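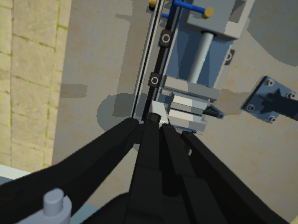

Hello! I'm Iraís Becerra and I'm casting Prolberg, my first short film, which we're shooting in Arkdale over four days in November. I need a woman over 70 to play Mrs Cervantes, a retired film star who's been asked to collect a prize and really doesn't fancy going. It's a lovely part (she gets all the best lines, I made sure of it) and you don't need to have acted before.

I'm also after a dozen or so people for the awards dinner, any age, smart clothes if you've got them.

Mrs Cervantes is paid £400 plus travel. Dinner guests get £80 for the day and a hot lunch. Send me a few lines about yourself and a recent photo, care of Brasari Films, by 19 August 2018.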